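How to check a sim-trained grasp policy before you trust the number

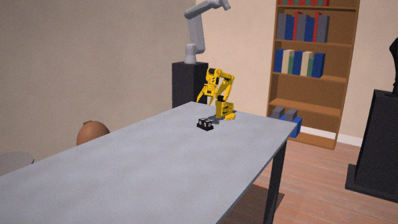

Success rate on its own tells you very little. We learned that on the Grosis runs, where a policy scored 80 percent in the training room and then fell apart once we changed anything near the table. So now every policy goes through the same swap test, and the steps are written up here for the Skastthorpe group and whoever else wants them. Start with the plain setup — small black cube with the white circles on it, in front of the yellow arm's base, gripper open. Leave the bookshelf and the second arm where they are. You want the clutter in for the baseline.

What you need: a trained checkpoint, the Candirov scene loader, one free GPU. Takes most of an afternoon, we usually kick it off Thursday after lunch.

Step 1. Baseline
Fix the seed list. Run 65 episodes, only the cube position changes. Save every rollout, failures too. Dont skip the failures, you need them in step 4.

Step 2. Swap one thing
Wall color first, then floor, then light direction. One at a time. Same seeds. If you change two at once the result is useless and you'll be redoing it.

Step 3. Move the background stuff
Take the books out. Then the second arm. Then both back in but shifted. This is where our first policy broke, it dropped 17 points with the second arm gone. It had been using that arm as a landmark, as far as we can tell from the attention maps.

Step 4. Sort the failures
Three bins: missed reach, bad close, dropped on lift. Missed reach going up after a swap = vision problem. Bad close going up usually means contact settings, go check your friction values before you blame the network.

Step 5. Report it
Baseline, worst swap, and the gap. We use the Begović layout, one row per swap. A gap under 13 points we call ok for moving on to hardware. That cutoff is ours — pick your own, but pick it before you run.

Known problems
Shadows flicker on the older loader when the light moves. Update first.
Seeds do not carry over beteween GPU types. Rerun the baseline if you switch machines.
Episode timeout is counted as a missed reach by default, change it in the config if your arm is slow.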